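Search this site Go

Morngate Speedway: Fan and Racer FAQ

When does the season start?
We open in April and race right through to the Szulc Memorial in October, and it's worth staying for the whole thing! The Memorial is 75 laps on dirt, the longest race we run.

How big is the track?
It's a 3/8-mile clay oval, banked at both ends. The top groove usually comes in after the heats, so don't leave for a hot dog before the feature.

What classes run?
Sprints, modifieds and street stocks every race night, with midgets added on nine nights. Kids love the midgets (so do we).

Can I bring a cooler?
Yes, one per person, no glass. Soft-sided coolers fit best under the bleachers.

Do I need ear protection for my kids?
Please, yes. Sprint cars are LOUD, and that's half the fun. Foam plugs are free at the ticket window, but little ones do better with muffs.

How do I get into the pits?
Buy a pit pass at the Restdale Road gate and sign the waiver. Under 18? A parent has to sign too. After the last feature the pits open to everybody, and drivers are great about autographs.

We use cookies to remember your settings. Accept Manage

Where is driver check-in?
Inside the Elum Building, next to the scales. Have your car number and transponder ready by 4:30 p.m.
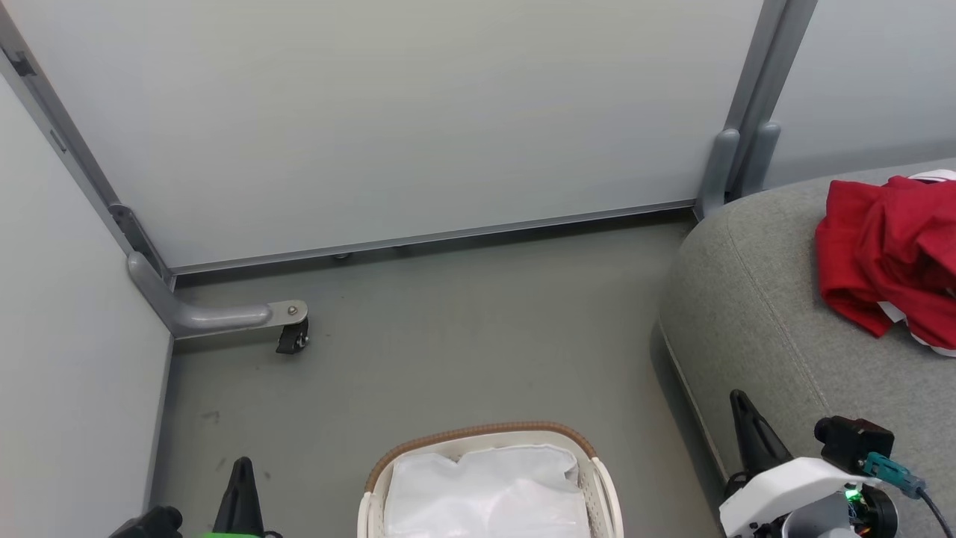 Partition panels, with a caster at floor level.

What happens if it rains?
We'll work the clay as long as there's a chance. If we can't finish the heats, your ticket stub is good for any regular show that season.

What's the lot number for RV parking?
Use Lot 3, off Restdale Road. Gates open at noon, come on out early!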